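Lobo: Does Replanning Help a Bin-Picking Arm?
Project report, robotics software course
Estov Technical College, December

1. What we set out to test

The Grildale planner is the one everybody in our lab starts with. You give it a grasp pose, it gives you a path, and the arm follows the path to the end without asking any more questions. The Randis package promises something better. It takes new camera data while the arm is moving and changes the path on the way down. Its manual says this makes picking from clutter "robust." We wanted to know how much of that was true on our bench, with our objects and our not very good calibration.

Lobo is the small program we wrote to compare the two. It sends the same grasp request to either planner, logs everything, and decides whether a pick counts. Most of our work went into that last part.

2. Setup

Both planners got the same grasp detector, the same speed limit and the same bin. We ran 200 picks in total, half with each planner. A pick counted if the object was still in the gripper 2 seconds after the arm cleared the rim. We first used the gripper's own "object held" signal, but it reported a hold when the fingers had closed on nothing, so we switched to checking finger width in Lobo. Anything logged before that change was thrown out.

3. Results

Grildale (fixed path): 65 successful picks
Randis (replanning): 66 successful picks

That is a difference of one pick. We do not think it means anything, and we would ask readers not to quote it as a win for replanning. If we had stopped a little earlier the order could easily have been the other way.

The logs are more useful than the totals. In most failed picks, the path was fine and the grasp pose was wrong before the arm started moving. Replanning can't fix that. It gets you to the wrong place more carefully. Randis also tended to pause close to the floor of the bin, where the arm blocks the camera and new data stops making sense. Our fix was to freeze the path for the last part of the descent – at which point it is doing the same thing as Grildale.

4. Hard cases

Long, thin objects near the back wall gave the planners the most trouble. The collision model wants space around the wrist, and the sloped sides don't leave much.
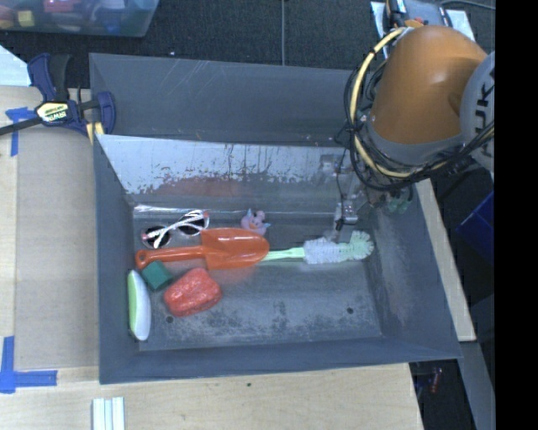
Reading time: 3 min

With the gripper over the head of the bottle brush, the detector has picked the bristled end. The handle would be our choice, but the detector scores wide shapes higher and neither planner has a say in it. The sunglasses raise a different problem, with dark lenses that our depth filter tends to treat as missing data.

5. What we would change

We would spend the time on the detector and leave the planner alone. We would also shuffle the objects by a written rule. We did it by hand, and we can't rule out that we got kinder as the afternoon went on.

Lobo itself is worth keeping. The finger width check should go into the shared lab code, whichever planner the next group uses.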